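4.2 Changes in the work of the returns staff

The second site, Ulholm, handles returned household goods and clothing for several online sellers. Before the project, all items were opened, checked, folded or stacked, and put away by hand. The sorting cell from Pirkora was installed in January and took over part of the put-away step. The site kept its 23 returns workers, but the jobs they did were divided up differently, and this section deals with that division.

Three kinds of task came out of the change. The first is the old one: opening parcels and deciding whether an item can be sold again. Workers told us this part had hardly changed, except that parcels now came to them in a steadier flow. The second is clearing stops, when the cell cannot pick up an item and a person has to step in. The third is demonstration work. A worker stands at a table with a gripper in each hand and handles ordinary goods, and the recordings are later used to train the cell. Figure 4 shows a demonstration table with a wire file organizer and a knitted beanie on it.

Demonstration work was not part of the original plan. The site manager had expected the supplier to deliver a system that already knew the product range. In practice the range changed too often, and soft items in particular kept causing stops. Workers were then asked to take turns at the demonstration tables in shifts of two hours. Pay stayed at the normal rate. In the interviews, this was the point that came up most often, and opinions on it were divided.

Workers who liked the tables mentioned the slower pace and the chance to stand still after a morning of walking. One woman with long experience in the folding area said it was the first time anyone at the company had asked her how she handled knitwear. Others found the work dull. They described repeating one small movement until it was accepted, and they disliked that the reasons for rejecting a recording were given only as a code. Several said their wrists were more tired after a table shift than after a full day of folding — a complaint that the rotation plan did not address during our study period.

Holding a gripper also changes how a person works. Workers could no longer feel the cloth or the edge of a box with their fingertips, and they had to watch the jaws closely. Those with the most practice at hand folding were often slower at first than newer colleagues. Two of them said they felt embarrassed by this. Team leaders at Ulholm later stopped posting table results next to the break room, and the tone of the interviews improved after that.

Clearing stops brought a different set of problems. The log lists 1101 stops in the first full month. Most were short, but they came at irregular times, so the person assigned to the cell could not settle into other work. Under the old layout, a worker who fell behind could ask the next person along the belt for help. The cell operator stands apart from the belt, and asking for help means leaving the station. Of the 53 diary entries we collected from operators, many mention being alone more than they mention the machine.

We found little open fear of job loss at this site, in contrast to Zustham, where the staff learned of the project from a supplier's newsletter. Ulholm had announced early that no one would be let go during the trial. What workers there wanted to know was who would own the new tasks once the trial ended. Demonstration work had no job title, no training record and no place in the pay scale. Some workers refused extra table shifts for this reason, although they had no objection to the work.

The scheduling tool, Sastry, added to the confusion. It recorded table shifts under "other duties," the same heading used for cleaning and stock counts. Team leaders kept their own lists on paper to make sure the turns were shared out fairly — these lists turned out to be our best source on who did what.

Figure 4. Demonstration work with two hand-held grippers.

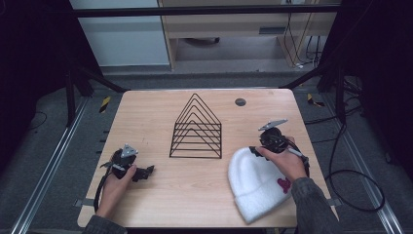
Who should decide how table shifts are shared out?

At Ulholm the team leaders decided, and the workers we interviewed mostly wanted it to stay that way, provided the shifts are entered under their own heading and count toward training and pay.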